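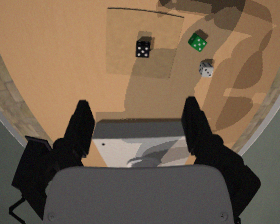 Re the Utham game night - yes, still on for March, same hall. We play the short rules this year. Three dice per table, small ones like these, and a black one in the set so you can tell it from the rest. Bring your own score pads, we ran out last time.

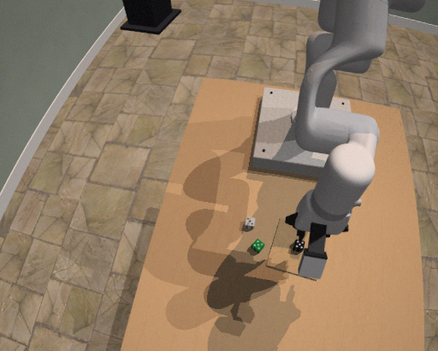
Three small dice on the tan table.

Entry is 38 seats, first come. Tandthorpe people get no priority, sorry, asked and was told no. Tie-breaks by one extra round, not by coin.
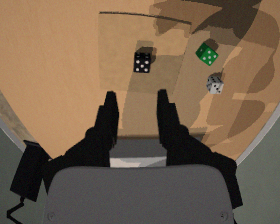

Also teh parking. Use the lot behind the bakery, the front is for the bus. Doors at six.

> On 2 May 2023 the list wrote:
> Is the target still 2,000 points? Took us until
> midnight at Tandthorpe and two tables never finished.

No - way too long. Down to 226 a match, best of three. 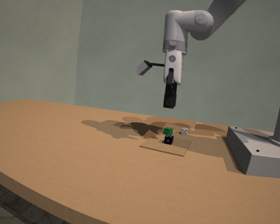
Anyone who wants the old scoring can run a side table after. Soup at the break, bring a bowl. Reply on list pls, not to me, my inbox is a mess.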